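The Second Sheet

The planner stopped again on the same step, and Tahira Warraich ate the rest of her sandwich while she read the log.

PLACE sheet, target ADMIN. Verify. Verify failed. Replan. PICK sheet, target ADMIN. PLACE sheet, target ADMIN. Verify failed. Replan.

It would have gone on like that until the battery in the laptop died. She had put in a limit of 25 replans in May, when it did the same thing with envelopes, and the limit was what had stopped it. The envelopes had been a different bug. She had fixed that one and written a note about it, and she went and found the note now in case it was the same bug after all. It wasn't.

Urolura had the upper floor of a building in Plisville, over a place that sold flooring. The software was called Hamada, after a street one of the founders had lived on. It was supposed to watch a person sort paperwork, work out what the person was doing, and produce a plan that an arm could follow. The arm was in Satwood, with the other half of the company. Tahira had seen it twice. Most of what she knew about it came through a text window, and when it misbehaved, people in Satwood called and told her what it had done in tones that suggested she had been in the room.

She opened the perception output for the failed step. There was a sheet, and it had a label, ADMIN, with a confidence that was fine. Then there was another sheet under it with a label, ADMIN, also fine. The tracker had given both of them the same ID. When the top one was put down, the tracker still saw an ADMIN label in the hand, so as far as the planner could tell the sheet had never left.

"It thinks he's still holding it," she said.

Junaid Gilani was at the other end of the room with his coat half on. "Who is?"

"You are. Monday's batch, or whichever one that was. You put a page down and it thinks you've still got it."

"Maybe I did still have it."

"You had the next one."

He took the coat off again and came over to look. Junaid did the sorting. He had been hired to write the calibration code, and he did write it, but he also had patient hands and lived close by, and over the summer the recording had become his job without any conversation about it. He sat at the round table with the straps on his wrists and put paper in piles, and then he went back to his desk and worked out where his hands had been.

"How many of those are there?" he said.

She ran the query. It took a while. The answer was 356 steps where two labels with the same text had been merged into one track.

"That's all of them," Junaid said.

"It's not all of them. It's a lot of them."

"It's every time I pick up more than one page."

She thought about that and it was probably right. All the pages in a pile had the same words written on them, in the same marker, in nearly the same spot. When the pile slid a little, the labels showed one under another. The tracker had been written for boxes. With boxes, if you saw the same label twice close together, the second one was a reflection or a bad read, and you wanted it gone. There was a function for it. She knew the function well. Her name was on it.

"I wrote that," she said.

"I know."

"It was right for boxes."

"I'm not saying anything."

She made a branch and turned the merge off to see what would happen. What happened was that every label flickered. The hand would pass over a page and the page would come back as a new page. By the end of one short recording the world model believed in a heap of paper that would have reached the ceiling. The planner, which was obliging about everything, started making a plan to sort it. She killed the process.

So the merge had to stay, in some form. She tried a rule that said two labels could be the same only if they were never seen at the same instant. That was obviously correct and she was annoyed it had taken her until four o'clock. But the label reader looked at small crops, one at a time, and didn't always return them with the same time stamp. Two labels in one view could come back 25 milliseconds apart, and then by the new rule they had not been seen together. She swore at it and Junaid brought her tea.

"Can you do it again?" she said. "Just a few minutes. Pick up a bunch of them, let them slide, put some down. Do it the way you'd do it if you weren't thinking."

"I'm always thinking now. I think about my thumbs."

"Then think about your thumbs."

He strapped the bands on, checked that the markers were facing out, and sat down at the table. The piles were still out. He started with whatever was closest. She watched her own screen, where the IDs came up next to each label as the tracker found it, and for a while neither of them talked.

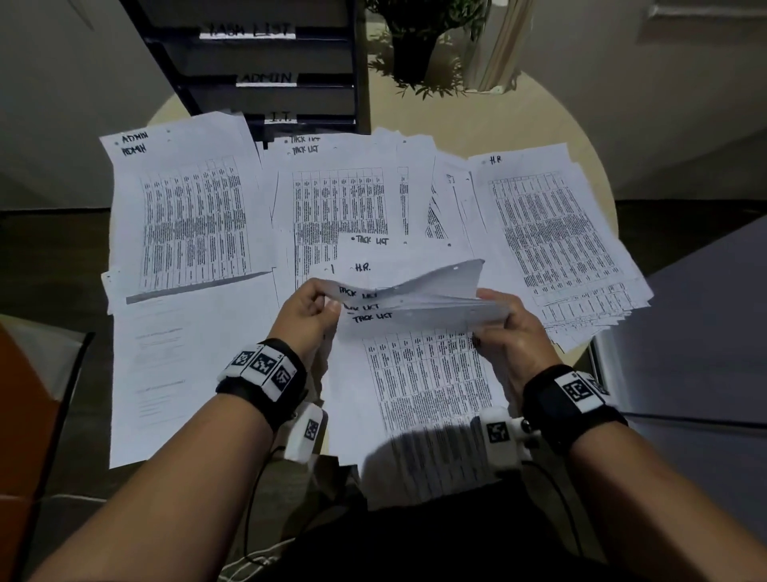
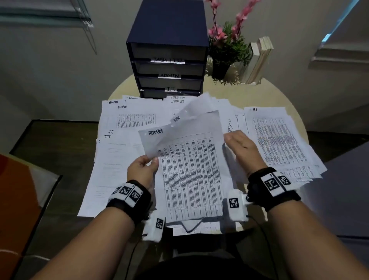
Junaid said over his shoulder that she was asking the wrong part of the program. The tracker couldn't know which page was which, he said, because he didn't know either. If she stopped him and asked whether the ADMIN sheet in his left hand was the same ADMIN sheet as a minute ago, he would have to guess. He didn't keep track of pages. He kept track of whether he was done with what he was holding.

"That isn't a state," Tahira said.

"It's the only one I've got."

"How do you know when you're done?"

"My hand's empty."

She wrote that down on the back of the flooring store's calendar, which they got free every year. Then she looked at the planner's state definition, which was long. It had an entry for every sheet. Each sheet had an ID, a label, a pose, a parent, a grasp flag and a history. She had been proud of the history.

"If I drop the IDs," she said, "I can't verify placement. I put something on the pile and I look at the pile and it's a pile."

"You can see it got put there."

"I can see a hand went there full and came back empty. Or went there full and came back less full."

"Well," Junaid said.

She could get that. It was his own code, more or less. The wrist markers gave the hand pose at every time stamp, and nothing about them depended on reading anybody's handwriting. She could cut the recording where the hand opened. Between two openings there was one carry, and a carry had a label, and it didn't matter whether the carry was one page or several as long as they all said the same thing. If they didn't all say the same thing, that was a real problem and it should stop and complain, and she would be glad to hear about it.

It took her the rest of the day and some of the next. The state definition lost most of its fields. She kept the history for a few hours out of attachment and then noticed that nothing read it. The planner ran faster, which she had not been aiming for. The verify step became a check on the hand and a looser check on the pile, and she named the function carry_done and then had to rename it when it collided with something in Satwood's driver.

There was one more thing wrong. On some carries the hand opened a bit early, to shift its grip, and the segmenter cut there, and the planner came out with a step that said to put the paper down in midair. She added a minimum. The hand had to stay open for 12 consecutive frames before it counted. She picked 12 by trying it and looking. She put a comment next to the number that said it was picked by trying it and looking, because the last person to leave a bare number in that file had been her, and she had lost an afternoon to it.

She pushed the branch on 21st October and sent Satwood a message. The message said that Hamada no longer tracked individual sheets, that anything downstream that asked for a sheet ID would get an error, and that this was on purpose.

Satwood called within the hour. They had something downstream that asked for a sheet ID.

"What does it do with it?" Tahira said.

There was typing on the other end. It put it on a screen, they said. There was a dashboard, and it had a column.

"Does anyone look at the column?"

More typing. They would ask and get back to her.

Junaid was at the table, squaring up the H.R. pile with the sides of his hands. She told him they might have to keep the IDs for a column.

"Make some up," he said.

"I'm not making up IDs."

"You were before."

She went back to the log. The first plan from the new branch had finished with no replans, and she read through it anyway, line by line. Carry, TASK LIST. Carry, ADMIN. Carry, ADMIN. Carry, H.R. Near the end there was a carry with no label at all, and she scrubbed the recording back to find out what he had been holding.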